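Replacing the desk chair, and what to look for in a mesh one

I put off dealing with my office chair for most of a year. It was a padded one, black, bought when we moved to Partington, and by last July the foam in the seat had gone flat and the gas lift had started to sink. I would set it at the right height in the morning and by lunch I was typing with my elbows up near my ribs. I tried a cushion. I tried a hose clamp around the cylinder, which held for a few weeks and scratched the post. After that I gave up and sat on a kitchen chair, and my back let me know.

So this post is about chairs. If you came for the garden posts, there will be one next month.

What I wanted

I sit for most of the working day and I run warm. The old chair was fine in winter and miserable in summer, when the vinyl stuck to the backs of my legs. I wanted mesh for that reason. I also wanted something light in color, as the room has one window and a lot of brown furniture already, and a big black chair in the middle of it was never nice to look at.

My sister-in-law, Glenys Faulkner, has had a mesh chair for years and swears by it. She let me sit in hers for an afternoon while she was out. I noticed two things. The seat was cooler than I was used to, and the front edge pressed into the backs of my thighs if I slid forward. She is three inches shorter than I am and says she never feels the edge at all, so try before you buy if you can.

The budget was 938 dollars for the whole room, including a lamp and a shelf, so I was never going to spend all of it on the chair. I looked at new ones from Bedby and at used ones from an office clearance place called Liltivier. The used ones were better made for the money. They were also dirtier, and that is most of what I want to write about.

Looking over a used mesh chair

A mesh chair hides its problems differently from a padded one. With foam you press down with your hand and you know right away. With mesh you have to look at it in good light, from more than one angle, and get your face down near the edges. The middle of the panel nearly always looks fine, especially a pale one with a strong light on it. The trouble tends to be along the frame, where dust settles and where the weave takes the most strain.

Light mesh on a tan-brown frame is a nice combination, and warmer than the usual gray on black. It does show marks, though. Look low on the panel, close to the frame, for brownish shading and small reddish-brown specks.
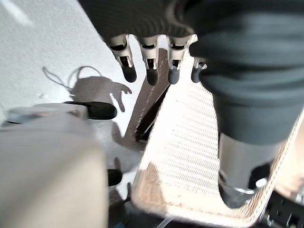
Cleaning the mesh

I read a lot of advice before I touched mine and most of it was more complicated than it needed to be. This is what I ended up doing.

Vacuum first, both sides, with the soft brush. Go slowly along the frame. I got more out of the back of the panel than the front.

Mix a little dish soap in warm water and use a soft brush – an old nail brush is fine – in small circles. Don't soak it. Put a towel behind the panel to catch the drips, and wipe the frame as you go so dirty water doesn't dry on it.

Rinse with a damp cloth, twice, then leave it standing by an open window overnight.

For specks that stay put, I used a spray called Pristivix that Kylie Rutherford gave me when she cleared out her laundry room. Test it on the underside of something first. It lightened the marks on mine and left a few behind, which I can live with. I would not use bleach on any mesh, as I ruined a beach chair that way once.

Checking the rest

Tip the chair over and look at the screws. Two of mine were loose and one was the wrong size, and I replaced it from the jar in the garage. Wind the hair off the casters with a seam ripper. Sit in it and lean back hard before you pay, with the lift at full height, and stay there for a few minutes to see whether it sinks.

What it cost

The chair was 80 dollars. The lamp was also 80, and I think I overpaid for the lamp. The shelf is still in its box.

I have had the chair since the winter and it is now April 2021, so I have not been through a hot spell in it yet. The height stays where I put it. The armrests are a bit too wide for my desk and I knock them on the underside when I pull in, so I may take them off. If anyone has taken the arms off a used chair and knows whether the bolts can go back in the holes without them, leave me a comment.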